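Open evening at the Corside robotics class

I went to the Corside open evening on 30 September 2022 expecting to be sold something, and for the first half hour I was. There was a slide with the word "future" on it twice. Then Juraj Vlček, who runs the evening class, let us into the workshop and things got more interesting.

The students are split into teams of five. Each team gets one term with an arm and has to teach it a tabletop job of its own choosing. The team I followed had named their project Osteo, for reasons I asked about and did not get a clear answer to. Their job is tidying up: cups go to one side, scraps go in a bin. They drive the arm by hand to record runs, then train a program on the recordings and see how much of it sticks.

They have 200 recorded runs so far. Vlček told us the better teams end the term with around 900, and I wondered aloud whether 900 runs of picking up the same cup on the same cloth teaches a machine much beyond that cup and that cloth. He said it was a fair question and that they would be changing the cloth in October. I wrote that down.
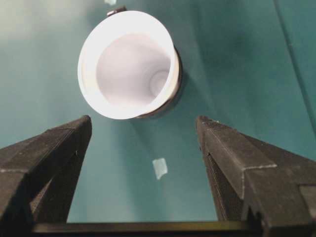

View from the arm's wrist, gripper open, with the white cup just ahead of the fingers.

What I did like was how much time went into dull things. Two students spent most of my visit arguing over where a run should begin - fingers open or fingers closed - and one of them had a notebook full of failed attempts with a guess written next to each. That notebook impressed me more than the slides. I asked if the failures would be shown at the end of term and got a shrug.

The other team in the room, Ravn, was stuck on a loose cable and had nothing to show visitors. Fair enough, but the leaflet promised "live demonstrations at every station" and there were 30 of us standing about.

Would I send my daughter? Maybe. The fee covers the room and the arm but not the laptop, and the leaflet puts that in very small type. There is a second open evening at the Fedemska building in October, with the term's first tests. I plan to go to that one before I pay for anything.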